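Foam Dice, Games Table, August

Saturday, August 3, 2024

Okay, so a few of you have been asking about the foam dice ever since I mentioned them in June, and I finally have some pictures to put up. Short intro, I promise! I run the games corner at Pledthorpe (with a lot of help from Vilja Hyvönen, who keeps the shelves in much better order than I would), and I have a real soft spot for anything you can roll across a table without making everyone's ears ring. These are big, squashy and colourful, with black dots you can read from the far end of a room.

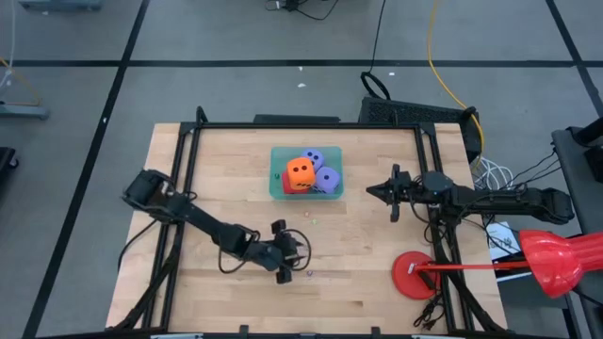 Orange, red and lavender, in the teal-green tub. 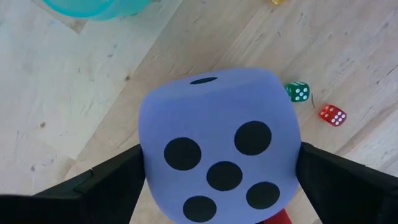 The lavender one up close, five on the front and a single dot on top. 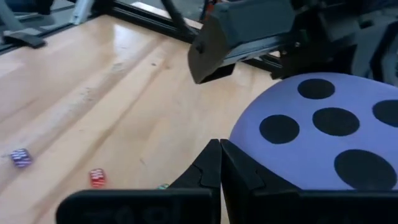
Same soft purple colour, and the light bouncing off the wood.

I bought my first lot of foam dice because of the noise. We used to have a big bag of hard plastic ones, and on a rainy afternoon with every table going it was like sitting inside a hailstorm. Danilo Cabrera (he does the Saturday session with me) used to put a tea towel down under his game, which worked all right until somebody's elbow went and the whole board slid into their lap. Foam dice make a sort of quiet thup and that's it. You can hear people talk! You can also let a four-year-old throw one as hard as they like, and they will, and then everybody crawls around under the furniture looking for it.

They do have their faults. A soft die doesn't tumble the way a hard one does, so if you just drop it, it tends to sit down on whatever side it was going to sit down on anyway. Our house rule is that you have to roll it from one side of the table to the other, and if it ends up leaning on something you go again. Panagiotis Andreadis thinks this is far too generous and will argue about it for as long as you let him. I once rolled one 300 times over a weekend to see if it was favouring the four, and got a very long column of pencil marks and no clear answer, so I'm not doing that again.

Cleaning is easy enough. Lukewarm water, a drop of dish soap, squeeze, rinse, squeeze again, and then leave them on a rack for longer than you think they need. The first time I put them away too soon they smelled like an old bath mat for a week. Don't put them in the dryer. I know someone is going to try it, but the edges go crumbly and you'll be picking coloured fluff out of the lint trap until Christmas.

As for games, the favourite here is still the one we call Flelitz, which Hanne Keskinen taught us and which I've never managed to find written down anywhere. Everyone picks a colour. You roll all the dice together, and if yours is showing the highest number you take a bead from the middle. If two colours tie, both players put a bead back. First to empty the middle wins, except that it nearly always goes on longer than anyone planned, because of the ties. Little ones love putting the beads back even more than taking them, which I can't explain. The longest round we've had went 149 rolls and we stopped for sandwiches partway through.

For the older kids we do a adding-up version where you keep a running total and race to 477. It's an odd number to stop on, I know. Zeyu Luo's group chose it and it stuck. They keep score on the backs of old Heiskanen calendars, which are lovely thick paper, and I'm down to my last 2 of those, so if anyone has a stack of them in a cupboard please bring them along.

I'd like to get some bigger ones before the winter sessions, the kind you need both arms for, and a few with blank faces so the kids can draw their own. Vilja says we have nowhere to keep them and she's right, but there's space on top of the Galtik cabinet if we move the jigsaws. I'll put up more pictures once we've sorted that out.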